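Subject: Re: [refurb-list] Tromis teardown cell, is it worth a trial?

On Friday Gerrit Cuypers wrote:

> Vermeulen is offering us the Tromis cell for 4 weeks. Their sheet says 95 percent on memory and processor removal. Can anyone talk me out of it?

Gerrit, I'll try. The sheet doesn't say 95 percent of what. Clean boards? One model of tower?
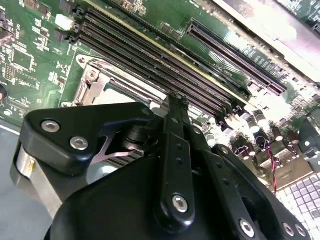 *Gripper between the memory slots and the socket*

Look how close those capacitors stand. I asked Vermeulen who pays for a bent socket pin and got a brochure. 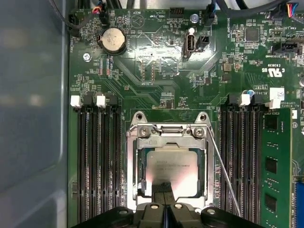 **MEMORY**

One module in the right bank, cables across the top of the board. Our towers come in worse than this, and I want to see it cope with a cable lying over the latches.

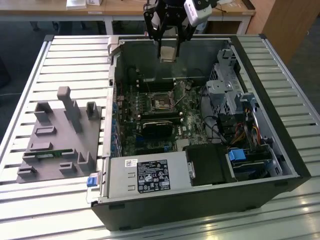
*Dell tower on its side, fixture tray to the left*

The tray bothers me more than the arm. Zekow quoted us 2,000 for a tray set, and every odd part means another one. Ask if trays are in the price.

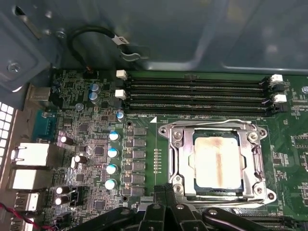 *Old paste on the processor, bracket open*

Paste like that is normal for us. Who wipes it, and is that in their cycle time of 77 seconds?

If they'll run a pallet of our own junk from Lokell, unsorted, I'll come and watch. Otherwise I'd pass.

Lieven Hendriks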